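Omudach Help > Robotics > Clubs and competitions

Gripper can't pick up flat tea sachets, keeps pushing them along the table

Asked by Leire Sepúlveda in January
Tags: gripper, wrist camera, school club, Umetti
Viewed 302 times

I help run the robotics club at Merrick and we've entered the Umetti tabletop round for the first time. One of the tasks is tea sorting. The arm has to pick single wrapped tea bags off a table and put each one in the right box by flavour. We get five minutes, and points are only given for a sachet that ends up in the box, so touching it or moving it counts for nothing.

We are using the Nerkora arm with the two-finger gripper and the small camera on the wrist. The arm is driven by a model the students trained on their own demonstrations. It does well on the practice blocks and on a box of matches. On the sachets it goes to the right place and turns more or less the right way, then the tips come down and the packet slides off across the table. Sometimes it closes on nothing and carries on to the box as if it had something.

The fingers are black plastic, printed by the students, with a little step cut in the inner edge of each. The table is wood with a shiny finish. We can't bring our own surface on the day but we are allowed to change the fingertips.

Questions:

1. Is this a fingertip problem or a training problem?
2. Does it matter that the table reflects the lights? There is a bright area in most of our camera pictures.
3. The students want to record more demonstrations. Is that worth doing before we change the hardware?

We have until the end of term and one session a week, so I would like to pick one thing and do it properly.

3 answers

Answer by Danang Sumampouw
Accepted by the person asking

Mostly fingertips, in my view, with a bit of training on top. Do the fingertips first. If you record a lot of demonstrations and then change the tips you may have to record them all again, as the fingers are in the wrist camera's view the whole time and the model gets used to how they look.

A paper packet lying flat gives a gripper very little to hold. On a block you have two tall sides to squeeze. On a sachet there is only the edge of the paper, and if both tips are even slightly above the table they skate over the top. If they are too low they press on the wood and the arm stalls or bounces. There are two ways round it that I have seen work with school teams.

Pinch it. Put something soft and grippy on the ends of the fingers, open them a bit, press down lightly in the middle of the packet and close. The paper buckles up between the tips and you lift it by the fold. You need the bag inside to shift out of the way, so try it by hand first with the brand you will be given. Some packets are stuffed tighter than others.

Scoop it. Make one finger thin at the end, like a fingernail, and slide it under the long edge while the other finger stops the packet running away. It looks better but it is much harder to demonstrate consistently, and it needs the packet to be lined up well.

I would go with the pinch. Thin rubber from a cycle repair patch is enough to start with. Glue it on the inside of the tip and wrap it round the end. Leave your steps alone for now unless the paper is catching on them.

On the glare, move the lamp if you can, but you won't be able to on the day. Record some demonstrations with the lights on, some with them off and some with the blinds open. Lay the packets at all sorts of angles too. Students tend to put them down straight.

Comments

Leire Sepúlveda: Thank you. They do put them down straight, I had a look. Will try the rubber next session.

Rohani Oei: Agree about doing the tips first. We did it the other way round last year and lost all our recordings.

Answer by Mizanur Kanagaratnam

Use suction. A vacuum cup picks up paper packets with no trouble.

Comments

Sulastri Ngui: Suction isn't allowed in the Umetti school round. It's in the rules under end effectors.

Mizanur Kanagaratnam: Fair enough, didn't know that.

Answer by Rohani Oei

Adding to what Danang wrote, on question 3.

How many demonstrations have you got? We trained ours on 4,000 camera pictures and thought that was plenty, but they came from very few separate goes, and nearly all of those were by the same student. Seven more goes from other people helped us more than anything else we did to the data. Include a few where the packet slips and the driver goes back for it. If the model has never been shown a miss it has no idea what to do after one, and I'd guess that is why yours heads for the box with nothing in the gripper.

Slow down near the table as well. If the arm is still moving quickly when the packet is close, the print smears in the wrist picture and you can't rely on the flavour name. Have the model decide on the flavour higher up, while the whole front is in view. Close in, the top of the packet can go out of the picture and your own fingers are next to the logo. With ours the colour of the fruit was a better guide than the small writing.

Ahmad Tea mango sachet on the approach, lying at a slant, fingers nearly shut:
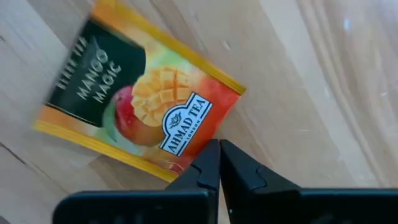 Related questions

Rubber tips coming unglued from printed fingers
Can two students share the driving in one Umetti run?
Nerkora wrist camera too dark with the blinds down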